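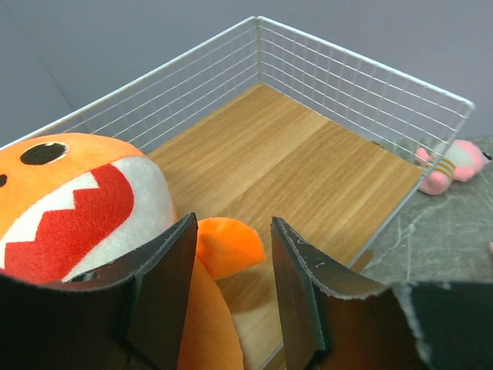 Orange toothy plush, in the wire pen.

Flinel Plush Shelf – read me first

Hi! So this is the readme for my plush toy list, which started as a note on my phone and got a little out of hand. There are 300 entries now. Most of the toys came from the Brurkbridge flea market, a bunch came in one giant bag from a cousin's garage in Badeston, and the rest I just sort of accumulated (you know how it goes).

What's in the folder

toys.csv – one row per toy
repairs.csv – what I fixed and what thread I used
notes.txt – everything that didn't fit in a column, messy, sorry

Columns in toys.csv

id: just a number, in the order I logged them. There's a gap after 31 where I deleted some doubles and never renumbered.
kind: bear, rabbit, fish and so on. The orange one up top is down as "shark/dino" and I go back and forth on it every time I open the file. Big round head, red felt mouth, white zigzag teeth... could be either! If you have a strong opinion, tell me.
main_color: one plain word. I gave up on "rust" and "apricot" early on, it's all orange now.
pile: smooth, fuzzy or shaggy. Orange guy is fuzzy.
eyes: plastic, stitched, felt or unsure. Please leave unsure alone unless you've handled the toy yourself.
face_parts: anything sewn or stuck on, like felt mouths, teeth, whiskers.
condition: 1 to 3, where 3 means I'd hand it to a kid today.
home: shelf, pen, box or given away.

About the pen

The pen is white wire mesh with small square cells, open at the top, and it has a light wood-grain floor. I love it. You can grab a toy from above without knocking over its neighbors, and air gets in from every side. "home = pen" only means it was there when I wrote the row, so don't read too much into it.

Known problems

Sizes are missing for the whole Ngata box, 12 toys, and I keep forgetting to measure them. Some teeth are listed as felt when I really only know they're white fabric – I'm changing those to "fabric" as I find them. Dates are month only, and anything before April is a guess.

Use the list however you like. If you fix a row, add a line at the bottom of notes.txt with the id so I can find it later.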